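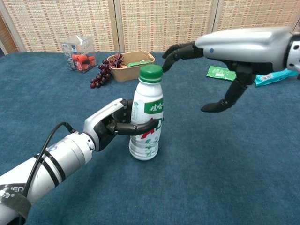 Let them spend a term on the bottle cap

I help out with an after-school robotics club, and every October I have the same argument with somebody's parent. It goes like this. They've come in at pick-up time, they've seen two robot arms and a table with a bottle and some grapes on it, and they want to know when the children will be doing something proper. By proper they mean a competition. Wheels, a timer, a trophy, perhaps a bit of smoke.

I like competitions, I should say. I've driven a minibus to enough of them. But I've come round to thinking that the best thing a beginner can do with a robot is a dull household job, done over and over, and the job I'd pick is taking the top off a bottle.

Try it yourself and pay attention for once. One hand holds the bottle, the other comes down on the cap, and the two of them are bargaining the whole time. Squeeze too hard and a thin plastic bottle buckles. Squeeze too little and it spins round with the cap. Come in a finger's width too high and you're twisting air. You've done this since you were small and you couldn't tell anyone how. Now explain it to a pair of robot hands, with a 13-year-old's patience!

Bontu Zeleke, who runs the club with me, makes every team keep a paper log of attempts. Last year's group got to 610 before the spring holiday, and I've read the lot (it was a long train journey). The early pages are all blame. The hand is rubbish, the cloth is slippery, the other team moved the bottle. Somewhere past 300 the handwriting calms down and they start writing things like "thumb too low, try starting further back". I'd frame that page if they'd let me.

You don't get that from a competition season, or we never have. The one we used to enter, the Brornell, gives each team a run of 2 minutes in front of a crowd. With that hanging over them the children sensibly let the best coder do the code and the best builder do the building, and the other four make the poster. I don't blame them, I'd do the same. But a cap on a bottle is a small enough problem that everyone can have a go at the whole of it, and be wrong about it in their own way.

Bethel Bogale, whose son is in our current group, put the case against me very well. She said children need an audience and a date to work towards, and that he'd come home three weeks running with nothing to show her. She's right about the date. We now hold an open evening, 19 children and as many relatives as will fit, and it has helped a lot. I'm less sure about the audience. Some of ours are braver when it's just them, the arms and a bag of snacks.

The other complaint is money, and there I've no clever answer. Arms and hands with proper fingers cost far more than a box of motors and wheels, and plenty of schools will never get near a pair. If that's you, a cheap gripper and a jam jar will teach a good deal of the same thing. Bontu started that way, with a Plora kit and a lot of tape.

So if you're setting up a club this year, leave the trophy cabinet for now. Put a bottle on the table, put some fruit next to it for when they want something harder, and give them until Easter. And buy spare bottles.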